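Student Robotics Course Prepares for Spring Review

The robotics practicum at the Ikville technical college is now in its third year. Its students work in small groups on a single assignment that runs through the whole term, and the results are presented at an open review in April. The college newsletter spoke with the course's lead instructor, Hertta Niskanen, and with three members of the group known as Uvora about the assignment, the grading and the progress made so far.

Ms. Niskanen has taught the practicum from the beginning. Before that she was responsible for the college's introductory course in machine control, and she describes the practicum as a response to what she observed there.

"Students could write a correct program and pass the examination," she said. "Many of them had never had to deal with an object that slipped. We wanted a course in which the written work and the physical work were given equal weight."

The assignment is called the pantry task. Each group must program a robot arm to pick up ordinary packaged goods and place them in marked positions on a shelf. The packages vary in shape and surface, and the groups are not told in advance which of them will be used at the review. A complete attempt is scored out of 100 points. Points are deducted for drops, for damage to packaging and for any help given by hand.

Enrollment is limited to students who have completed the control course. Applicants submit a one-page statement, and the instructors assign the groups. Ms. Niskanen said that students occasionally ask to choose their own partners and that the request is always declined.

"They will not choose their colleagues later on," she said. "It is reasonable to begin now."

The Uvora group consists of Joni Kemppainen, Suryani Ismail and Aleksi Laitinen. Mr. Kemppainen is responsible for motion planning, Ms. Ismail for the gripper and its settings, and Mr. Laitinen for the test log. The division was agreed upon in the first week and has changed only once, when Ms. Ismail took over the wrist camera in addition to her other duties.

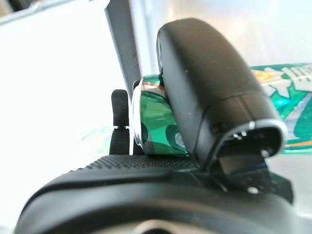 Grip force has occupied the group for most of the term. According to Ms. Ismail, the first version of the program closed the gripper with the same force on every package, and the thin-walled ones were dented as a result. The current version closes in small steps and stops when the motor current reaches a set limit. Cans remain a particular concern. With a glossy green can between the two fingers, the silver rim returns a bright line of light to the wrist camera, and Ms. Ismail said that the software at first treated such reflections as the edge of a separate object. "We spent two weeks adjusting the gripper when the error was in the image processing," she said. "I would advise next year's students to look at the camera pictures before they touch anything else."

Mr. Laitinen's log contains 169 attempts to date. In 131 of them the package was placed within the permitted distance of its mark. He was careful to add that the figures cover all versions of the program and should not be read as a measure of the present one.

"The early attempts were poor, and we have kept them in," he said. "The log is graded for completeness. Leaving out a bad afternoon would cost us more than the bad afternoon did."

Each entry records the package, the starting position, the program version and the outcome, together with a short comment. Mr. Laitinen admitted that the comments had become shorter as the term went on. Ms. Niskanen, who reads every log twice, confirmed this.

Mr. Kemppainen's work has concerned the path of the arm between the table and the shelf. He began with a planner named Mustonen, written by an earlier group and passed on with the course materials. It proved reliable but slow, and he has since rewritten the part that handles the approach to the upper shelf.

"I had hoped to replace the whole of it," he said. "Once I understood why the earlier group had made certain choices, I replaced much less."

The other group in this year's course, Floda, has taken a different approach and relies on a fixed set of grasps prepared for each type of package. The two groups share the laboratory on alternating afternoons. They are permitted to discuss their methods, and by Ms. Niskanen's account they do so freely, although neither has yet asked to see the other's code.

The review will be judged by two members of the teaching staff and by Esko Valtonen, an engineer who advises the college on its technical programs. A score of 70 is required to pass the practical part of the course. Written reports are due one week after the review and are graded separately.

Asked what remained to be done, Ms. Ismail named the handling of soft packages, where the current limit is reached too late. Mr. Kemppainen named the upper shelf. Mr. Laitinen said that he had several comments to write.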